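Come help me open up the reading room at Sundari (part-time, paid)

Hi, I'm Liis Toom, and I run the evening reading room at Sundari, upstairs from the Munshi print shop in Gernden. We're looking for two people to share the early evening shift from July, and I'd love it if one of them was you!

First, the basics. It's 20 hours a week between the pair of you, split however you like, and the pay is 696 a month each. Doors open at 5:30 pm and we lock up at 9. Kamrul Mridha does the late half and he'll show you the alarm, which is fussier than it needs to be.

What do you do all evening? Mostly you talk to people. Somebody wants a novel like the one their aunt read in 1980-something, somebody else wants a quiet corner to study for a licensing exam, and a kid wants to know if we have the next dragon book (we don't, it's always out). We have 3,277 books on the Suninari catalog and you'll be checking them in and out, so you need to be okay with a slow computer. The rest is shelving, tea, and the usual tidying before you go home: cups, tissues, trash out, lights off.

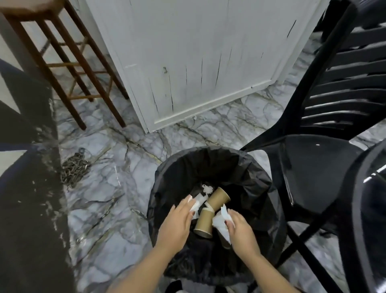 You don't need a library degree. I don't have one either! I came from a bakery. What I care about is that you like people, you show up on time, and you can tell a chatty regular it's closing time without hurting their feelings. A second language is a big plus, especially Bengali or Estonian, as half our requests come in one or the other. If you can carry a box of hardbacks up a flight of stairs, even better, but tell me if you can't and we'll work around it.

On talk nights you'll also help set up the room and put it back afterward, and you get to stay for the talk.

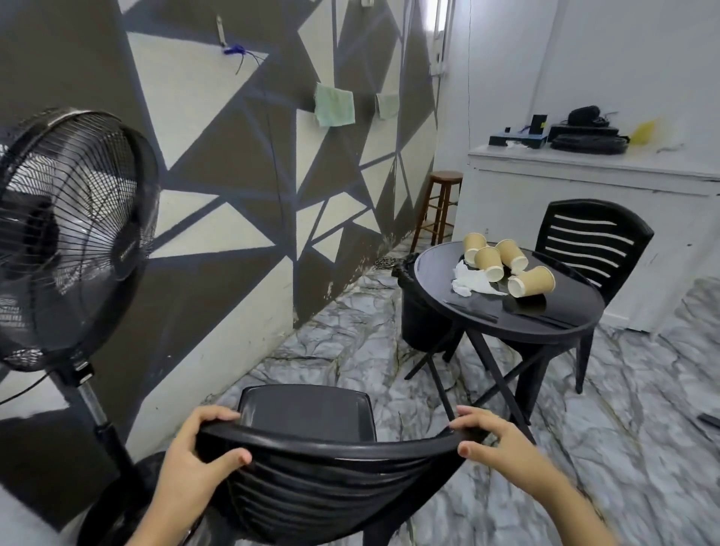 Hands on a chair at Sundari.

To apply, write me a few lines about yourself and the last book you couldn't finish (I want to know why). No résumé needed. Drop it at the Munshi counter downstairs with my name on it, or come by after 5:30 and ask for me or Kamrul.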